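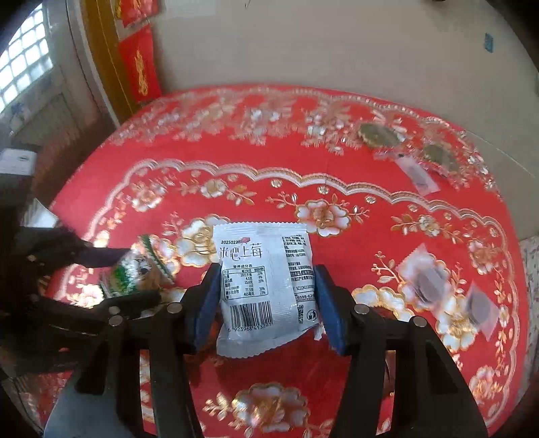 Snack Labels and Diet Claims: Frequently Asked Questions

Last updated 23 February 2019 by Emese Bíró

I get a lot of mail about packaged snacks, most of it asking me to confirm something the reader has already decided. The answers here are the ones I keep sending. I don't sell anything, and I don't take samples.

Is a snack with fruit on the front better for me than one without?

Not on that evidence. A fruit on the front tells you what the maker would like you to think of when you pick it up. Turn the package over and find the fruit in the ingredient list. If it comes after the sugar, the oil and two kinds of starch, you have your answer. Sometimes it isn't there at all and what you find is a flavoring.

What does "natural" mean on a label?

Less than you'd hope. I treat it as decoration. Sugar is natural, and so is palm oil. If a company has something specific to say – no added color, say – it can say that, and then you can check it.

Why are the calories different on imported snacks?

They often aren't calories. Many countries give energy in kilojoules. One calorie (the food kind, properly a kilocalorie) is 4.184 kilojoules, so divide by four and you'll be a little high but close enough for a snack. If you see a number in the thousands, don't panic until you've read the unit.

The other thing to look for is the amount the figures apply to. US labels go by the serving. In a lot of other places the table is per 100 grams, whatever the size of the bag. People compare the two straight across and write to tell me the imported one is a scandal. It may be, but that comparison doesn't show it.

How do I work out what's in the whole bag?

Take the figure per 100 grams, multiply by the net weight in grams, divide by 100. I had a letter in January from a reader who had worked out that her bag of rice puffs held 3225 kilojoules. She had multiplied by the weight of the carton of bags. One bag held a good deal less, and she was annoyed with me for pointing it out.

Sodium on one label and salt on another – same thing?

No. Salt is sodium chloride, and sodium makes up a bit under 40 percent of it by weight. To get from sodium to salt, multiply by 2.5. A label reading 783 milligrams of sodium works out to nearly two grams of salt, and sweet snacks aren't exempt. Check the cookies as well as the chips.

Are baked or puffed snacks lighter than fried ones?

They can be lower in fat. They can also be sprayed with oil after baking, so read the fat line and leave the cooking method alone. Puffed snacks weigh very little for their size, which makes the bag look generous. Gram for gram, most of them are starch, and starch has calories like anything else.

What about the Zirnari plan? It says rice snacks "switch off" hunger.

I've read the Zirnari booklet twice. It has 39 references at the back. I looked them up, and none of them tested the thing the booklet claims. Several are about rice farming. If puffed rice keeps you full until dinner, good, carry on. I wouldn't pay for a booklet about it.

Does the Dradia app really read any label?

It reads the ones it's good at. I tried it on crumpled bags, shiny bags and labels in languages I don't know, and the results ran from decent to silly. It once gave me a phone number as the fat content. The makers advertise 90 percent accuracy and don't say what they tested it on. I wrote to ask and got a coupon.

Can I scan the barcode and skip the label?

You can, if you trust whoever typed in the entry. A barcode identifies a product. It carries no nutrition data, and the app looks the number up in a database that users may have filled in themselves. Recipes change and old entries stay where they are. Also, the first digits show where the number was registered, which may not be where the food was made.

What is the date on the bag?

It depends on the country and the product. Some print a best-before date, some print the date of manufacture and give a shelf life elsewhere, and some print both. A date in the past may be perfectly normal if it's the production date. Look for the words next to it before you throw anything out, and before you eat anything too.

My trainer says Evo bars don't count as sugar because the sweetness comes from dates. Is that right?

Your body hasn't heard about this rule. Date paste brings some fiber along with it, and I'll give it credit for that. The sugar still counts.

You were unfair to Vukčević crackers last year. Will you correct it?

I said they were ordinary crackers at an unusual price. I bought another box to be sure. They're nice with cheese, and I'm leaving the review as it is.

Can I send you a label to look at?

Yes, if it's flat, sharp and shows the whole table along with the net weight. Please type out your question as well. I don't give advice on allergies from a photo of a package – ask the manufacturer, and ask your doctor.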